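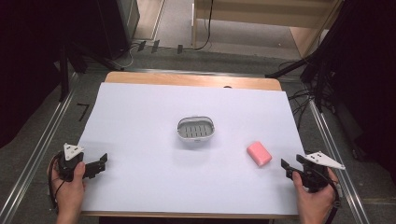 1. Soap and dish, ground floor washroom

Dish - plastic, white and light grey, oval. Slots in the tray OK, no soap sat in it when looked at. Rim fine. PASS
Bar - pink, rounded edges. Keep for now. Must go back IN the dish, not left out beside it. PASS w/ comment

2. Basin and taps

Hot tap stiff, needs two hands. Reported November, still not done. FAIL
Plug chain missing. Kalinowski to quote.
Overflow clear.

3. Floor

Mat curling at door end, trip risk. Tape it today pls, new one on order from Skendale.
Drip under basin, small. Bucket in place, check agian tonight.

4. Towels / bins

Paper towels - 8 packs in cupboard, fine till next delivery.
Bin lid pedal sticking. Oil it.

5. Lights and fan

Fan noisy but works. Pull cord grubby, replace.
Light over mirror OK.

Overall: pass subject to items 2 and 3. Recheck both before the Griltville visitors come. Upstairs washroom not done, ran out of time, seperate sheet to follow.

Checked by: Benedita Matos
May 5, 2025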